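The Long Table at Cosano

The road to Cosano climbs for 16 kilometers and does not offer many places to turn around. I say this first because at the halfway point many visitors think they are lost, and some of them go back down to the coast and eat pizza. They should continue. At the top there is a small square, a church with a green door, and the restaurant Pagano, which each fall closes its normal menu for three evenings and serves only dishes made with chestnuts.

I came to Cosano the first time by mistake, looking for a cheese maker in the next valley. It was November and the whole village smelled of smoke. The chestnuts are dried in low stone huts, over a fire that must stay alive for many days but must never become a real flame. When they are dry they are hard like small stones, and they go to the mill. The flour that comes back is pale brown, sweet, and a little bitter at the end. It does not keep well in warm weather, so the village eats a lot of it before spring.

The dinner at Pagano starts with this flour in its most simple form: a thin pancake, cooked between two hot iron plates and folded over fresh ricotta. It arrives without a fork. Then comes a soup of chestnuts and white beans, thick enough that the spoon moves slowly, with a little raw olive oil from Ballo, the village below. People in Ballo say that the soup is theirs also. In Cosano they accept the oil and do not discuss the rest.
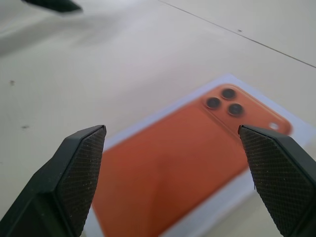
After the soup there is a pause, and I was grateful for it. The kitchen is small and everything for the main course must leave the oven together. On my second visit it was pork shoulder, cooked the whole afternoon in milk with bay leaves, and next to it a kind of polenta made half from corn and half from chestnut flour. I had expected something heavy. It was heavy, but the sauce had lemon peel in it and I finished the plate.

The wine comes from one producer only. Hollonus is an estate of a few terraces on the south side of the valley, and it makes a red that I would call light in color and serious in taste. It is served a little cool, which is right with the pork. There is also a white, which I liked less with the food and more by itself before dinner, standing in the square with a coat on. The estate sells bottles from its cellar door in the morning, but you need to telephone first, and it is better to bring cash.

For dessert, do not expect the candied chestnuts that are sold in gold paper in the city. Pagano serves castagnaccio, the flat cake with rosemary and pine nuts, with no sugar added. Visitors are often divided about it. At my table two people left theirs and a third ate all the portions. I am in favor, especially with the small glass of sweet wine that comes at the same time.

If you stay for the night, walk to the drying huts in the morning before the sun reaches them. The path starts behind the church and goes through old trees, some of them with trunks so wide that sheep sleep inside. The chestnuts on the ground belong to the families who own the trees, and you should leave them there. A bag of flour from the mill shop is a much better souvenir anyway - put it in the freezer when you come home.

The three evenings are booked by telephone, and reservations for this year open on 24 September 2022. The dining room is not large, and the village has only 200 inhabitants, many of whom also want a table. If Cosano is full, there are simple rooms in Ballo, and the restaurant can arrange a car back down the hill after dinner.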